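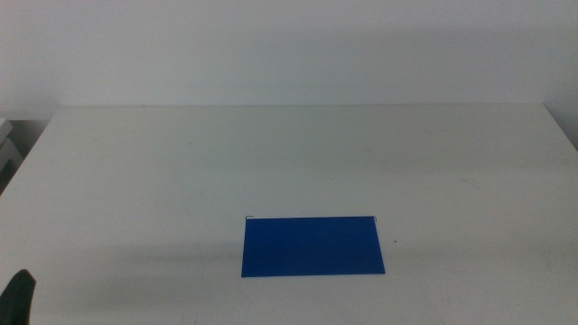

Budget planning for the Pritesbridge handling cell began with the bench, the arm and the fingers, in that order, and the purchase list is still being trimmed. Test pieces come from ordinary office stock where possible. The blue hanging folder is the cheapest of them and the hardest on the gripper specification, as a flat sheet on a flat top leaves very little to get hold of. Finger thickness at the tip is therefore a line of its own in the tender. Notes by Do-yoon Noh, 7/19/22.

Home Projects Gallery Suppliers Contact
Search this site Enter keywords Go

Bench and surface

The matt white top was kept from the old layout, which took 786 off the first estimate. A replacement is priced for December, along with a darker mat. Pale parts on a pale surface need more lighting, and lighting was left out of the Butov quotation altogether.

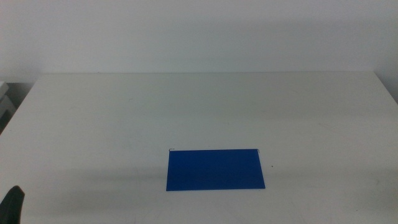 Photo: Jatholm project gallery

Blue on white, with the hook at each far corner. The hooks are thin and should be treated as a separate feature when suppliers are asked to quote for vision software. Kang quoted for outline detection only; small metal parts were an extra, with 18 working days added to delivery. Jatholm included both but wants a yearly licence.

Allow for marks on the bench as well. A speck beside the workpiece is normal in daily use, and the acceptance test should be run on a surface in that state.

Close-range camera

Budgeted as one unit plus one spare. The sample part has black and red bars set in white surrounds, with openings between them. At this distance the edges go soft, so minimum focus distance has been moved from "preferred" to "required". Cable and bracket are quoted separately by all three suppliers. 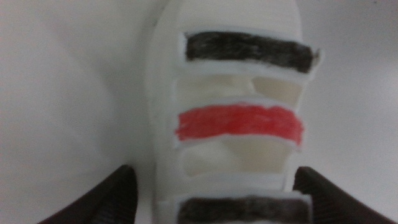 Still to be priced

Spare finger pairs, 19 off
Bracket for second camera
Operator training, nearly 43 hours across both shifts
Carriage to Pritesbridge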